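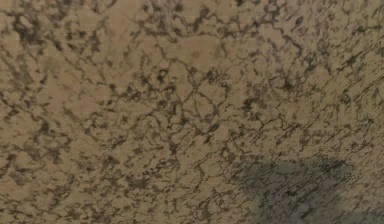 *Tan stone with dark veining, the kind of pattern that hides crumbs from everyone except your mother-in-law.*

I get more mail about countertops than about anything else on this page, which surprises me, because I thought you all came here for the bread. So I've pulled my stone notes together in one place. They cover granite and marble both, and I'll say which is which when it matters.

## Find out what you have first

We moved in with counters the previous owners swore were granite. I treated them like granite for a whole winter, lemons and all, and then one morning there was a dull ring by the stove where I'd left half a lime. Marble! Acid eats the polish right off marble, and no amount of scrubbing brings it back (scrubbing makes it worse, ask me how I know).

If you aren't sure, pick a spot nobody looks at, like the back corner behind the toaster, and put one drop of white vinegar on it. Give it a few minutes and wipe it off. A dull spot means marble or something close to it. No change and you've probably got granite, or else a good strong sealer doing its job, so try a second spot before you start slicing limes.

## The everyday wipe

Warm water, a small squirt of plain dish soap, a soft cloth. Then a second cloth with just water, and a dry towel after that. I skipped the drying for years and wondered why the counter always looked cloudy. It was soap film and hard water, nothing more.

Things I keep away from it:

- vinegar, lemon, and anything with "citrus power" on the label
- the powdered scrub from under the sink
- bleach
- the green side of the sponge

Busy stone is sneaky, by the way. With a lot of dark veins you can't see what you missed, so I run my bare hand over the counter when I'm done. Your palm will find the jam. Or crouch down and look across it toward the window, that works too.

## Stains

Oil is the one I deal with most. We keep the bottle next to the stove and it drips, and I have given up trying to reform my family. For a dark oily spot I mix baking soda with enough water to get a paste like peanut butter, spread it over the spot and a bit past the edges, and tape plastic wrap on top. Leave it overnight, peel off the wrap, let the paste dry all the way, then lift it off with a plastic scraper. My worst one took 4 rounds. It was an old spot and I was stubborn.

For coffee or wine on light stone, use hydrogen peroxide in the paste instead of water. Careful with that on dark stone, it can lighten it. Test in the toaster corner again!

Rust rings from a wet can are a different animal and I've never beaten one at home. I put a tray under the cans now.

## Sealing

Drip some water on the counter and go make your tea. If the water is still sitting up in a bead when you come back, leave things alone. If the stone underneath has gone darker, it's soaking in and you're due.

I do ours in March, when I can have the windows open. Clean it the night before so it's bone dry, wipe the sealer on in small sections, and wipe off every bit of the extra before it dries. That last part is where people come to grief. My neighbor Wilfredo Macapagal let his sit through a phone call and had streaks you could feel with a fingernail. He fixed it by wiping on a little fresh sealer to soften the old stuff and buffing like mad, so don't panic if it happens to you, but do let the phone ring.

Read the bottle for the waiting time, they're all different. I pick a Wednesday because that's leftovers night and I can get by without the counter.

## Odds and ends

Granite puts up with a warm pan pretty well, but I use a trivet anyway, and on marble I always do. A folded dish towel is fine in a pinch.

Dried dough comes off with a plastic bench scraper and a damp cloth laid over it first. Hot wax, let it harden, put a bag of ice on top, then the same scraper.

Don't cut directly on the stone. It probably won't hurt granite much, but your knives will be ruined by Thanksgiving.

Several of you asked about chips on the edge by the sink. I've only filled one, with a clear kit from the hardware store, and it came out so-so. You can't see it but you can feel it with your hip. If you've had better luck, write and tell me what you used, and I'll add it here next time I update the page.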